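From: the Wondley bench
To: reritz-teaching list
Date: 21 Mar 2018
Subject: Re: Numerals task – how tidy should the demonstrations be?

> Hello everyone. We have been trying the numerals task at Ikstead and keep going back and forth on one point. Should the person demonstrating move each piece in one smooth, clean motion every time, or is it all right to pause, nudge and correct? Our first 15 recordings are very neat, and the policy we trained on them gives up as soon as a piece ends up crooked. Also, do you start from the same layout each time, or mix it up? Any advice would be welcome before we record more.

Hello, and thank you for writing this up so clearly! I was glad to see it, as we had much the same trouble with our first set last June, and I remember how discouraging it was to have a folder full of lovely clean recordings and a robot that could only cope with lovely clean tables.

My short answer is to keep the corrections in. If a piece lands a little sideways and you put it right, that bit of putting right is the part the robot has no other way of learning. We went from 19 tidy demonstrations to a set of 400 with plenty of fiddling in it, and the difference on crooked pieces was easy to see. What I would throw out is dithering – hovering over the table while you make up your mind. Decide first, then move.

On layout, yes, please do mix it up. We turn some of the numerals around, put a few upside down, and let one or two overlap. The 6 and the 9 need extra care (the same goes for anybody's eyes, I suppose), so we make sure they turn up in plenty of different spots.
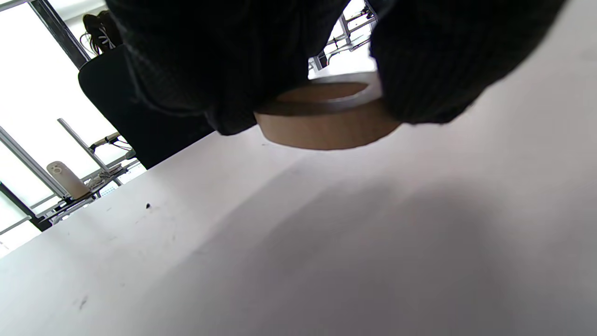
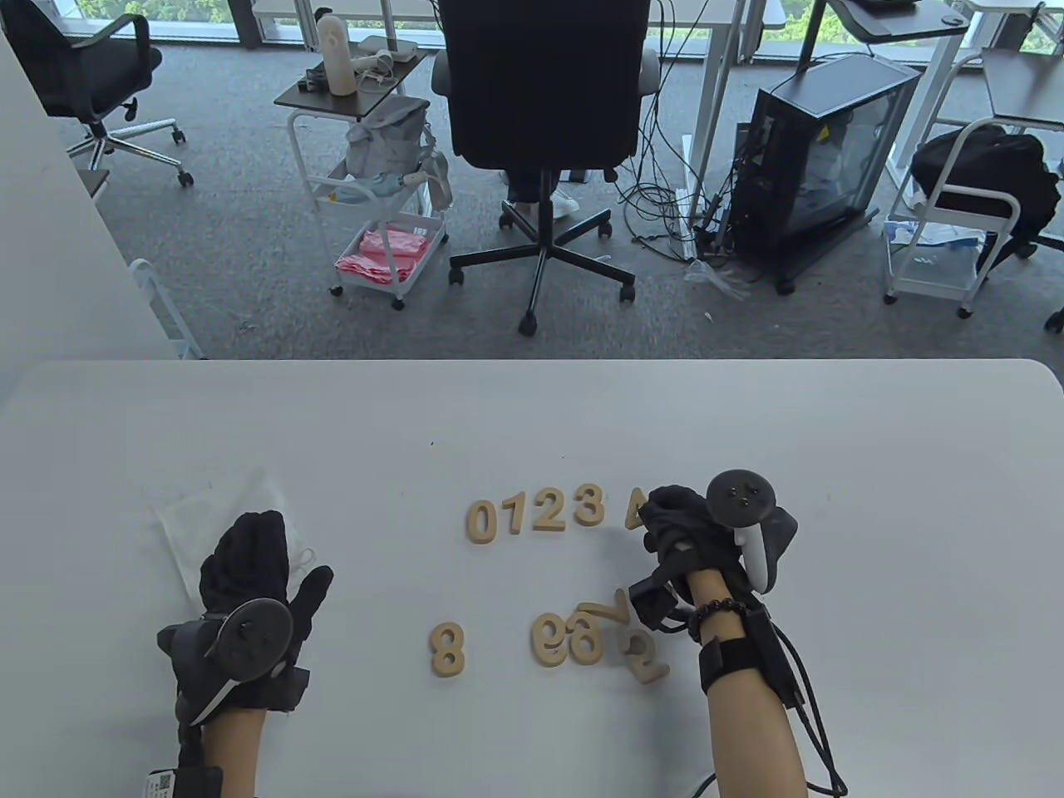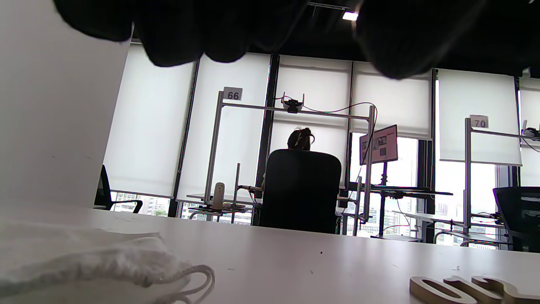 *Numerals task and tape roll, all at the white table. The second picture has the upper row started from 0.*

One more thing on the hands. If you wear gloves under the controllers, do a slow open and close before each batch and check that the tracking follows you. We lost nine recordings to a strap that had worked its way around the wrist, and it would have taken a minute to catch. The Calvo notes have a page on strap placement that I still go back to.

Do write again when you have your next set. I would love to hear whether the mixed layouts help at your end, and if you would like our list of starting positions, just say so and I will post it here.

Warm wishes from all of us at Wondley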